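Why Do Slippers Have Stripes Underneath?
Flillis Explains: Things Around the House

Flip over a slipper. Go ahead, it won't mind. Slippers spend most of their lives face down on the floor, so a change of view may be the most exciting thing that happens to them all week.

Chances are you'll find a pattern on the bottom: lines, bumps, little boxes or wiggles. Somebody drew that pattern and somebody else cut it into a mold. A great deal of thought went into a part of the slipper you mostly see when a grown-up throws it into the closet.

What is the pattern for?

Grip. When you walk, your foot pushes backward on the floor and the floor pushes you forward. That only works if your foot and the floor hold on to each other, and the holding-on is called friction. Socks on a shiny floor have very little friction, as anyone who has ever run to answer the door in socks can tell you, probably while rubbing an elbow.

A slipper sole helps in two ways. First, it is often made of something a bit rubbery, and rubbery stuff squashes slightly when you stand on it and clings to the floor. Second, there are the grooves. If you step in a small puddle (beside the dog's bowl, for instance), the water needs somewhere to go. On a flat, smooth sole it can get trapped underneath, and then you are skating. Grooves give the water a path out from under your foot. Car tires have grooves for the same reason, though car tires are harder to get under the bed.

The grooves do a third job, too. They make the sole easier to bend. Try folding a thick piece of cardboard, then press a line into it with a ruler and try again. It folds along the line. A sole with grooves across it bends the same way when you go up on your toes to see what is on top of the refrigerator. 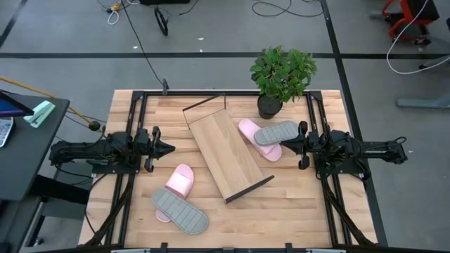
Two pink slippers and two gray ones. The gray pair is showing off its soles.

Look at those gray soles. The grooves divide them into rectangles, a bit like a chocolate bar, although we don't recommend checking by taste.

Now for another thing on the table, the rack. Why would slippers need furniture?

Well, think about where slippers go when they don't have any. They go everywhere. One is under the couch. The other is in a place that will not be discovered until you move to a new house. Slippers don't have laces to tie them together, so a pair can split up at any moment, and usually does so right before breakfast on a cold day.

A shoe rack fixes this by giving every pair a place to be. It also keeps shoes up off the floor, so air can get underneath them. Your feet sweat, even when they are not doing anything impressive, and some of that sweat ends up in your slippers. Moving air carries the dampness away. Slippers left in a heap dry slowly, and bacteria like damp places very much. Bacteria are also where a lot of the smell comes from. You may know the smell.

How many slippers fit on a rack?

This is a puzzle you can try at home. Measure the length of a shelf with a ruler. Ours, in the Flillis hallway, is 60 centimeters long. Next, put your slippers side by side, touching, and measure across the widest part of the pair. Ours came to 18 centimeters. Three pairs take up 54 centimeters, so three pairs fit, with 6 centimeters left over for a fourth pair to be annoyed about.

Can you squeeze in more? Try turning one slipper around so its toe points the other way. Most slippers are wider at the toe than at the heel, so a toe next to a heel takes up less room than a toe next to a toe. You can also stack one slipper on top of another, but then the bottom of one is sitting on the top of the other, and you know where that bottom has been.

Try it: the sole collection

You need paper, a crayon with the wrapper peeled off, and some clean, dry slippers or shoes. Ask before you borrow anybody's.

Turn a slipper over and lay the paper on the sole. Hold it still and rub gently with the side of the crayon. The pattern will appear on the paper. Do the same with a sneaker, a rain boot and a dress shoe, using a new sheet each time. Write on the back which shoe it was.

Which one has the deepest grooves? Which has hardly any? Where would you not want to wear that one?

When you are finished, put everything back in pairs.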